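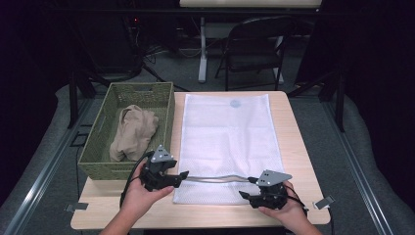
Attachment 1: green basket and mesh wash bag

Ticket 1413
Subject: Washer stops before final spin, clothes left soaking
Product: Polat front-load washer
Location: Talldale building, ground floor laundry
Opened by: Sotiris Raptis
Status: Closed
Priority: Normal

Original report

The washer in the Talldale laundry gets through the wash and rinse with no trouble, then stops before the last spin. The drum turns slowly a few times, pauses, turns the other way, and gives up. After that the display shows 4 minutes left and stays there. I left it for over 70 minutes once to see if it would sort itself out and it was still showing 4 when I came back. The door unlocks if I turn the dial to Off and wait.

It does this on Delicates almost every time. On Normal it does it now and then, mostly with small loads. Towels and sheets spin fine. There is no error code.

I have already tried:
- running it empty on Normal (finished, spun as it should)
- a different outlet
- less detergent
- cleaning the door seal

Items from the delicates load come out heavy with water and have to be wrung by hand in the sink. Please advise.

Reply from support

Thanks for the details. No error code plus a slow back-and-forth turn usually means the machine is trying to balance the load and can't. It makes several attempts and then skips the spin to protect the drum. A partly blocked drain can look very similar, so we'd like to rule that out first.

Please do the following:
1. Turn the machine off and unplug it.
2. Open the small panel at the bottom right and put a shallow tray under it.
3. Pull out the short drain hose, take off the cap and let the water run out.
4. Unscrew the filter slowly. More water will come.
5. Rinse the filter, check the housing with a flashlight, and see whether the pump wheel turns with a finger. It moves in small jerks. That is normal.
6. Refit everything, run Drain/Spin with nothing in the drum, and tell us what happens.

Please also tell us what floor the machine is standing on and whether it was moved lately.

Update from Sotiris Raptis

Filter done. I got out a hair tie, a lot of gray lint and a flat piece of plastic that looks like a collar stay. The wheel turns in jerks as you described. Drain/Spin with an empty drum finished fine.

Ran Delicates again afterward with a small load in one bag. Same fault, stuck on 4.

The floor is vinyl over concrete. The machine was moved in February when the hallway was painted. I wasn't here for that and can't say how it was put back.

Reply from support

The drain is clear, so we can set that aside. The move is worth following up. Put a level on top of the machine, front to back and then side to side. After that, press down on each corner in turn. If any corner gives, the foot under it isn't carrying weight.

To adjust a foot, loosen the lock nut with a wrench, turn the foot until it is firm on the floor, then tighten the lock nut up against the cabinet. People often skip the lock nut and the foot works its way loose again within a few loads.

On the load itself: one mesh bag by itself is about the hardest thing to balance. Everything in it stays in one lump on one side of the drum. Try one of these:
- split the items between 2 bags
- add a couple of similar-weight pieces outside the bag
- fill the bag no more than halfway, so the contents can spread

Don't add a heavy bath towel to even things out. It soaks up far more water than the rest and makes the problem worse.

Update from Sotiris Raptis

Level was off. The bubble sat well toward the back, and the front left corner rocked when I pushed on it. That foot was loose enough to turn by hand and its lock nut was all the way down at the bottom of the thread. Fixed that one and checked the others, which were tight.

Tests after leveling:

Test A - Normal, mixed cottons, medium load. Finished. Much quieter than before.
Test B - Normal, small load, no bag. Finished.
Test C - Delicates, one bag only, fairly full. Stuck on 4 again.
Test D - Delicates, same items split between 2 bags. Finished, with one pause before the spin.
Test E - Delicates, 2 bags plus a few T-shirts. Finished, no pause.

So the leveling took care of Normal and the bags take care of Delicates. Should Test C still be failing, or is there a second fault?

Reply from support

Test C is expected behavior. Delicates has a lower limit for imbalance than Normal and makes fewer attempts before it stops. We don't see a second fault in these results, and there is no setting to change the limit on this model.

If a load does stop at 4 minutes again, turn the dial to Off, wait for the door to unlock, loosen the items by hand and run Drain/Spin on the low speed. There is no need to repeat the whole cycle.

The machine in the Tundale building is the same model and was moved at the same time, according to the building record. Please check the feet on that one too.

Update from Sotiris Raptis

Checked Tundale. Level was good, all feet tight, nothing to adjust. Cleaned its filter while I was there - only lint.

I put a note about splitting delicates on the wall in both laundries. A week of normal use at Talldale with no stops. OK to close.

Resolution

Cause: front left foot loose after move, plus single-bag loads on Delicates.
Fix: foot adjusted and lock nut tightened, drain filter cleaned, loading advice given.
Parts used: none. The spare pump held at the Castasby depot was not needed and has been released.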